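Noticeboard > Opportunities > Paid sessions and part-time work

Home What we do Join in Past projects Contact

Packing and box-handling sessions at Pirness: come and join us this autumn

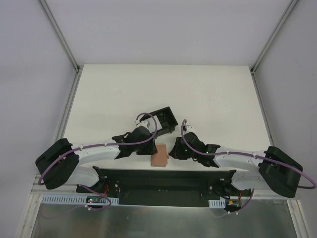 We're looking for people who like sorting, stacking and putting things where they belong, and who can do it with care for a couple of hours at a time. If you're the one in your household who always repacks the car boot, we would love to hear from you!

Pirness is a small workshop on the upper floor of the Sandhu building. We study how everyday objects get picked up, turned, steadied, opened and put down, and most of what we work with is very plain: open boxes, trays, tubs, lids, and the odds and ends that go inside them. It sounds simple until you try writing down how you tip a box towards you with one hand so that the other can get at the far corner. We find this endlessly interesting and we hope you will too.

What you'd be doing

Each session lasts two hours, with a break in the middle for tea. You'll work at a table with a set of boxes and smaller items and go through a list of short tasks. You might fill a box and empty it again, square it up with the edge of the table, pass something from your left hand to your right, or nest one container inside another (the Vudell set has five sizes and they are surprisingly fussy). Some tasks you'll repeat many times, some only once or twice. Afterwards we ask you to talk us through what was awkward and what was easy, and this chat is often the best bit of the day. People notice all sorts of things we'd missed.

You'll also help to reset the table between tasks, wipe it down, and keep the shelves in order. We have 878 items in the store at the moment, all labelled, and they do wander.

Who can apply

Anyone aged 18 or over. You don't need any qualifications or experience in a workshop, a warehouse or anywhere else. We're keen to have left-handed people, people with small hands, people with large hands, and people who find gripping or lifting harder than they used to. None of the boxes is heavy, and you can sit or stand as you like. There's a lift to our floor and the tables can be raised and lowered.

You will need to be able to follow a written list in English, though we can read it out with you if you prefer. Please be patient with repetition. Some of the lists are long!

Pay and times

We pay £46 per session, plus bus fare. Most people sign up for four sessions, spread over a few weeks. Mornings start at 9.30 and afternoons at 1.30, and there are a few early evening places for those who work during the day. We have 100 places in this round and expect to run until the middle of December.

We're also taking on one part-time session helper for 12 hours a week. The helper sets out the boxes, greets people as they arrive, ticks off the task lists and looks after the store. If you'd like to be considered for this, say so when you write. It would suit someone tidy and cheerful who doesn't mind finding a lid for the same tub three times in one morning.

How to get in touch

Send us a few lines about yourself, with the times of day that suit you and whether you're left- or right-handed. There's no form to fill in and we don't need a CV for the sessions, only for the helper post. You can leave a note at the Sandhu front desk marked "Pirness boxes", or ring the desk and ask for extension 3525.

Please reply soon if you'd like an evening place. We'll write back to everyone, and those who join will be invited to a short visit first to see the room, try a task or two and ask us anything they like. The Piletti café downstairs does a good cheese scone if you arrive early.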